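# 单夜停留型房车营地的营位与服务设施研究

课程项目报告(修订稿)
旅游设施规划方向

## 摘要

本报告研究自驾房车长途行程中的单夜停留行为,以 Sotard 至 Sitano 的公路走廊为范围,重点调查位于中段的 Kostiuk 营地。该类营地的使用者多在傍晚抵达,次日上午离开,对景观和娱乐设施的依赖较低,对进出便利、地面平整度、水电接口位置和夜间噪声的要求较高。报告整理了路线停留点资料和现场记录,提出一套营位布置与服务柱改造方案,并说明方案的适用条件与未解决的问题。Mokier 湖作为走廊终段的目的地型停留点,用于对照。

## 1 研究背景

房车旅行的停留点可按停留目的分为两类。目的地型停留点依附于湖泊、山地或城市景点,住客连续停留数晚,白天外出活动,营地承担基地功能。过路型停留点位于两个目的地之间,功能接近公路旅馆,住客只完成补水、排污、用电和睡眠。两类营地在现有资料中通常合并介绍,评价指标也大多沿用目的地型的标准,例如泳池、儿童活动区和观景面的数量。用这套标准评价过路型营地,得分普遍偏低,但得分与实际使用满意程度之间的关系并不明确。

本项目的出发点是课程中的一次路线作业。作业要求为一辆带拖挂的房车编排全程,停留点只能从公开的营地资料中选取。编排时发现,资料对营位长度、转弯半径、接口侧别等信息的记载很不完整,需要逐一查对平面图,部分营地的平面图与卫星影像也不一致。由此确定了本报告的题目。

## 2 范围与方法

### 2.1 走廊范围

研究走廊自 Sotard 起,经 Kostiuk,终于 Sitano,另有一条支线通往 Mokier 湖。主线大部分为双向两车道公路,中段穿过一段干旱台地,补给点间距较大。支线最高处海拔 2613 米,冬季管制,夏季对拖挂总长有限制。走廊内列入比较的停留点共 14 处,全部接受临时过夜车辆。

选取停留点时排除了以下几类:

- 只接受月租或季租的长住营地;
- 没有供电接口的林区露营地;
- 允许过夜但不提供任何服务的商业停车场;
- 资料中标注停业或无法核实营业状态的场地。

长住营地被排除后,Sitano 一端的停留点明显减少。该地不少营地将大部分营位转为季租,只留入口附近的少数位置给过路车辆,其使用方式与本题关系不大。

### 2.2 资料来源

资料分为三部分。第一部分为各营地公开的平面图、收费表和入住须知。第二部分为问卷,在 Kostiuk 营地的接待处和洗衣间发放,回收有效问卷近 80 份。第三部分为现场记录,时间在三月,内容包括车辆到达时刻、入位所用的倒车次数、接管接线所用的时间,以及熄灯后仍在运转的设备声源。

问卷只询问当次停留,不询问全程印象。预调查中曾加入“对本地区的总体评价”一项,受访者的回答多数涉及天气和油价,与营地本身无关,正式问卷中删去。

### 2.3 记录方式

到达时刻以车辆停在接待处前为准,入位时刻以驻车制动后驾驶员下车为准。两者之差包含登记时间,因此在接待处排队时数据会被拉长。为减少这一影响,排队期间的记录单独标注,分析时不与其他记录合并。

接线时间从打开车身侧面接口盖开始计,到最后一根管线接妥为止。调平作业单独记录。部分车辆先调平后接线,部分车辆顺序相反,两种顺序在自行式房车与拖挂式房车之间的分布不同,比较时按车型分开。

## 3 Kostiuk 营地现状

### 3.1 总平面

营地为南北向狭长地块,西侧临公路,东侧为排水沟。内部道路呈单向环形,入口与出口相邻。营位共 27 个,其中沿环路内圈布置的为贯通式营位,车辆可前进驶入、前进驶出;外圈为倒车入位的尽端式营位。接待处、洗衣间和淋浴间合建在入口内侧,排污点设在出口前。

该布局的优点是行车方向单一,夜间到达的驾驶员不易走错。缺点集中在出口段。清晨离场时,车辆在排污点前排队,队尾延伸到外圈营位的前方,使尚未离场的车辆无法驶出。现场记录中,这一情况在上午八点以后最为突出。

### 3.2 地面

内圈为压实碎石,外圈部分营位铺有混凝土停车带。碎石面在拖挂房车支腿位置有明显凹陷,住客普遍自备垫块。混凝土停车带的长度按较早的车型设计,较长的拖挂房车停入后,尾部支腿落在碎石与混凝土的交界处,两侧沉降不一致,调平时间随之增加。

### 3.3 服务柱

每个营位设服务柱一根,供电、供水和有线信号接口集中在柱体上部,排污口在地面。有线信号接口多数已停用。服务柱的位置按车辆左后侧设置,适用于多数车型,但贯通式营位存在对向停入的情况,此时接口位于车辆另一侧,电缆和水管需从车底或车尾绕行。

绕行管线的处理方式由住客自行决定,现场所见大致有三种:直接平铺于地面,架在车尾保险杠上,或用绑扎带固定在服务柱的立杆上。平铺的管线占用了相邻营位的步行路径,夜间照明不足时存在绊倒的可能。问卷的开放题中,与管线有关的意见多于与淋浴间有关的意见。

## 4 管线固定与服务柱改造 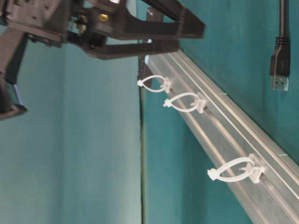
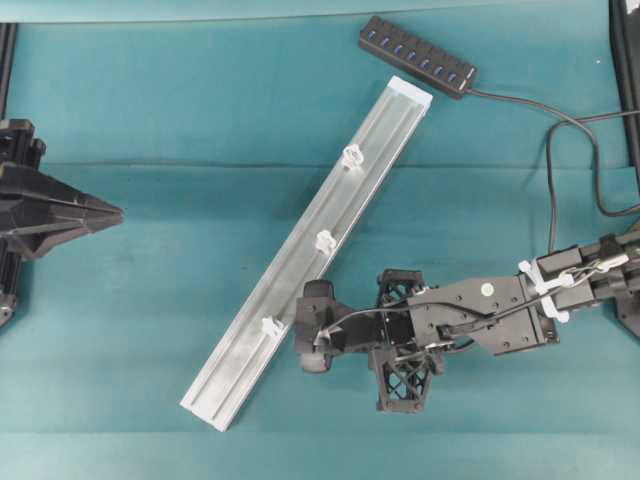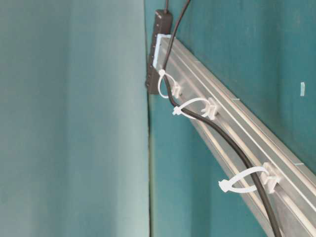
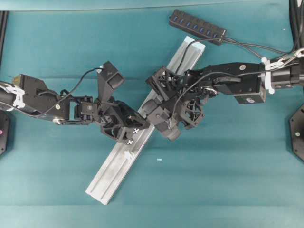
服务柱改造的目标是在不移动地下管路的前提下,让同一根柱体同时服务于两个停入方向。原方案考虑在柱体两侧各设一组接口,经估算,配电箱内的空间不足,更换箱体的费用超出营地一次小修的范围。现方案保留单侧接口,在柱体与营位边线之间增设一段低矮的横向导轨,用于引导和固定住客自带的电缆与水管。导轨选用带纵向沟槽的铝型材,断面形式与图中的长条型材同类,沟槽沿长度方向延伸,第一、二张图中的白色塑料小件即装在槽内。固定件沿槽布置的做法便于调整间距,管径变化时只需更换固定件,不必在型材上另行钻孔。户外使用时,塑料件应选耐紫外线的牌号,并按易耗件管理。

导轨的安装高度受两项条件限制。高度过低时,碎石和积水进入沟槽,固定件难以滑动;高度过高时,住客跨越不便,且可能与车身下部的储物舱门干涉。草案将导轨设在略高于路缘的位置,沟槽朝向侧面,避免朝上积尘。在步行路径与导轨相交处,导轨中断,管线改走盖板下方。

电缆与水管应分槽布置。两者并排固定虽可减少型材用量,但水管接头渗漏时,水会沿槽流向电缆插接处。型材端部应加封盖,一方面遮住切口,另一方面防止固定件滑出。封盖的颜色宜与型材有明显差别,便于夜间用手电辨认端部位置。

供电接口本身的改造不在导轨方案之内。接口的额定电流、漏电保护和接地须由有资质的单位核查,本报告仅对位置和使用方式提出意见。

## 5 营位布置方案

### 5.1 按离场时间分区

现行分配方式以车辆长度为唯一依据,较长的车辆进入贯通式营位,较短的进入尽端式营位,不考虑次日离场时间。方案建议在登记时增加一项预计离场时间,将清晨离场的车辆集中在靠近出口的一段,较晚离场的车辆安排在环路深处。

该办法的限制在于住客申报的时间未必准确。问卷显示,驾驶员对离场时间的估计普遍偏早,实际离场受早餐、收线和排污排队的影响。因此分区只设“较早”和“较晚”两档,不再细分,以免给登记带来额外负担。

### 5.2 排污点位置

排污点由出口前移到环路东侧的扩宽段,并在其旁保留一条通行道。不需要排污的车辆可从旁通过。排水沟一侧的地形坡度有利于重力排放,但需要核对化粪池的进水标高。移位后,出口段只保留登记退卡和汇入公路的功能。

另有一个较简单的替代做法:排污点位置不变,将外圈末段的两个营位停用,改为等候区。此做法不涉及地下工程,代价是减少可售营位。旺季时损失较大,淡季时影响有限,可作为过渡措施先行使用。

### 5.3 夜间到达

接待处傍晚关闭后,后到车辆在信箱内领取营位图,自行入位。现用营位图为黑白复印件,环路方向标注不清。建议重绘营位图,只保留道路、营位编号、服务柱侧别和厕所位置,删去广告和周边餐馆信息。营位编号牌目前朝向公路一侧,单向环路上的驾驶员需驶过后回头才能看到,应转向来车方向。

### 5.4 噪声

公路噪声在西侧营位较为明显。夜间的另一主要声源为停放车辆的空调压缩机和个别发电机。营地须知已禁止夜间使用发电机,但没有说明时间起止。建议写明具体时刻,并将有供电故障的车辆移至东侧处理,避免以发电机替代。

## 6 与 Mokier 湖营地的对照

Mokier 湖营地沿湖岸布置,营位间距大,树木遮挡较多,住客以多晚停留为主。两处营地的差别主要体现在下列方面。

| 项目 | Kostiuk | Mokier 湖 |
|---|---|---|
| 主要停留方式 | 单夜 | 多夜 |
| 到达时段 | 傍晚集中 | 中午至下午分散 |
| 营位形式 | 贯通式与尽端式并用 | 以尽端式为主 |
| 住客主要意见 | 管线、离场排队、噪声 | 预订难度、岸线通道、信号 |
| 地面 | 碎石,部分混凝土 | 土质与碎石混合 |
| 冬季营业 | 是 | 否 |

湖区营地的住客对倒车入位的容忍程度较高,理由是入位后数日不再移动。单夜住客对同一动作的评价明显较低,部分受访者表示会因此放弃摘除拖挂,在不完全调平的状态下过夜。由此可见,贯通式营位的价值与停留时长有关,规划时不宜按统一比例配置。

两处营地还有一个与海拔有关的差别。湖区支线爬升较长,住客在出发前倾向于减少清水箱载水量,到达后再补水,因此到达时段的供水压力较大。Kostiuk 的情况相反,补水集中在离场前。两类需求若由同一经营者管理,可在走廊层面提示住客分段补水,避免在支线爬坡时携带满箱清水。

## 7 实施顺序

方案按费用和对营业的影响分为三步。

1. 更换营位图,调整编号牌朝向,登记表增加离场时间,补充须知中的发电机时段。此步不需停用营位。
2. 选取环路内圈相邻的几个贯通式营位试装导轨,观察一个营业季,记录固定件的损坏与遗失情况。
3. 排污点移位,同时修补出口段路面。此步安排在淡季,施工期间启用等候区做法。

试装营位的选择应兼顾两个停入方向,否则无法检验导轨对绕行管线的作用。试装期间不宜同时改变营位分配规则,以便分辨两项措施各自的影响。

## 8 误差与局限

问卷在接待处和洗衣间发放,夜间到达、清晨离场且不使用洗衣间的住客几乎没有机会填写,而这部分住客正是单夜停留的典型。现场记录可以部分弥补,但只反映行为,不反映评价。

现场记录在三月完成,未覆盖夏季高峰。夏季拖挂车辆比例、空调负荷和排队长度都可能不同,第 5 节关于分区的结论需要在高峰期重新核对。

走廊内其余停留点只依据公开资料比较,未逐一到场。平面图的更新时间不一,接口侧别一栏有多处空缺,表中按“不详”处理,没有推测填补。

费用部分只作相对比较。型材、封盖和固定件的价格随采购数量变化,安装人工又取决于是否与其他维修合并进行,因此未列出单价。

## 附:术语说明

**贯通式营位**:两端均与道路相接,车辆可不经倒车进出的营位。

**尽端式营位**:仅一端与道路相接,通常需要倒车入位的营位。

**服务柱**:集中设置供电、供水等接口的立柱,俗称电桩。

**调平**:用垫块、千斤顶或自动支腿使车体接近水平的作业。吸收式冰箱对车体倾斜较为敏感,调平不足时制冷能力下降。

**灰水与黑水**:前者为洗漱和厨房排水,后者为厕所排水。两者在排污点通常经同一管口排放,先排黑水,后排灰水。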